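# Trurkamell

Trurkamell is a planning and perception package for two-armed work on soft things: shirts, towels, pillowcases, anything that changes shape the moment you touch it. It runs on an ordinary Linux box next to the arms and talks to them over the driver you already have.

Most planners want a solid object with a pose. Cloth hasn't got one, so we gave up on poses early and plan over grasp pairs instead. The planner proposes up to 28 pairs per look, scores them for reach and for how much fabric each would spread out, and hands the best one to the controller. It's great fun to watch the scores shuffle as a heap opens up!

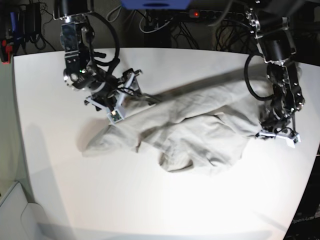

*One gripper holding the right end of the cloth, the other at its upper left.*

## What's in the box

- **Lau**, the perception module. Takes overhead and wrist views together and marks edges, corners and likely folds.
- **Gukstead**, the two-arm planner. Keeps the elbows apart and treats the cloth between the grippers as a limit on how far they may separate.
- **Orkberg**, the log viewer. Scrub through a run with every camera and every joint on one timeline (our favourite part, and the one we use all day).

Lau has had the most work since December. Wrist cameras are awkward: the gripper fills half the view, the horizon tips over with every move, and the rest of the room keeps wandering in. Ottilie Grabner rewrote the masking so that the fingers are removed using the joint angles, and background is dropped by depth before the fold finder ever sees it. 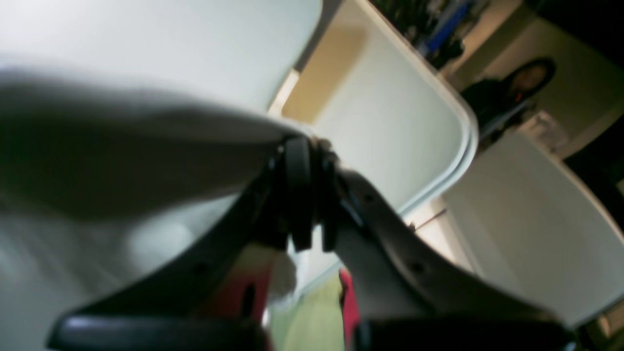

*Wrist view with the gripper joint near the middle and the room tilted behind it.*

## Grasp checks

After each close, Lau compares the fabric at the fingertips with what Gukstead asked for. You get a plain answer (held, slipped, too many layers) and a confidence you can set your own threshold on. Amirul Ginting's layer check is new in this release and we're very pleased with it.
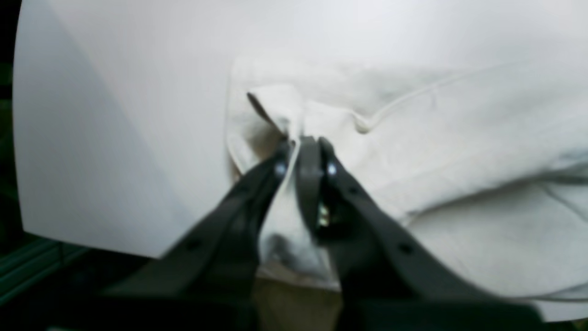
The threshold lives in `grasp.yaml` with everything else, and changes are picked up without a restart. Start with the defaults, run a few towels, then open the log in Orkberg and look at the slips first.

## Requirements

- Two arms with 6 or more joints each, position control
- One overhead camera and one camera per wrist
- 17 GB of free disk for the models
- Python bindings included; C++ headers on request

Version 9 is out on 12th July. Existing config files load as they are.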